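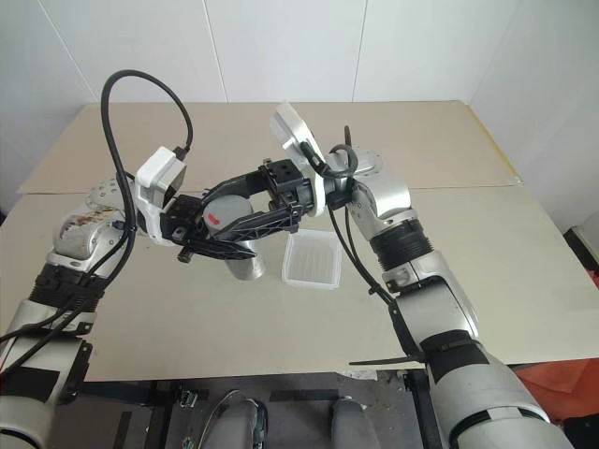
Aushilfe (m/w/d) für Tischvorbereitung und Geschirr gesucht

Garska sucht ab Oktober Verstärkung für den Standort Clirnska. Die Stelle ist in Teilzeit mit 20 Stunden pro Woche zu besetzen, zunächst befristet auf ein Jahr. Eine Verlängerung ist möglich.

Es geht um einfache Handgriffe am Tisch: Becher hinstellen, kleine Schalen und Tabletts bereitlegen, Teile umräumen und am Ende alles wieder an seinen Platz bringen. Gearbeitet wird nach einem Ablaufplan, der morgens am Arbeitsplatz ausliegt.

Ihre Aufgaben

Becher, Schalen und Kunststofftabletts nach Plan auf den Tischen anordnen
Tischflächen abwischen und freiräumen
Geschirr spülen, abtrocknen und in die beschrifteten Regalfächer einsortieren
Beschädigte Teile aussortieren und in die Liste eintragen
Nachbestellungen über das Lager Brovex anmelden

Unser Bestand umfasst 3124 Teile, vom Metallbecher bis zum Teelöffel. Sie müssen sich das nicht alles merken, die Fächer sind nummeriert. Wer sorgfältig zurückstellt, erspart der nächsten Schicht allerdings viel Sucherei.

Das bringen Sie mit

Sie arbeiten ordentlich und gleichmäßig, auch wenn sich Abläufe oft wiederholen. Sie können längere Zeit stehen und Kisten bis 17 Kilogramm heben. Deutschkenntnisse, die zum Lesen der Pläne ausreichen, setzen wir voraus. Eine Ausbildung ist nicht erforderlich. Erfahrung in Küche, Service oder Lager ist gern gesehen.

Wir bieten

Feste Arbeitszeiten am Vormittag, Beginn um 8 Uhr
Bezahlte Einarbeitung in den ersten zwei Wochen
Arbeitskleidung und Handschuhe werden gestellt
Zuschuss zur Monatskarte
Kantine Chraibi im Erdgeschoss, Mitarbeitende essen dort ermäßigt

Bewerbung

Schicken Sie uns einen kurzen Lebenslauf mit Ihrem frühestmöglichen Eintrittstermin. Ein Anschreiben ist nicht nötig, Zeugnisse können nachgereicht werden. Bitte geben Sie die Kennziffer 3000 an. Bewerbungen nehmen wir über das Formular auf dieser Seite oder schriftlich an der Pforte in Clirnska entgegen. Vor einer Zusage vereinbaren wir einen Probevormittag, der vergütet wird.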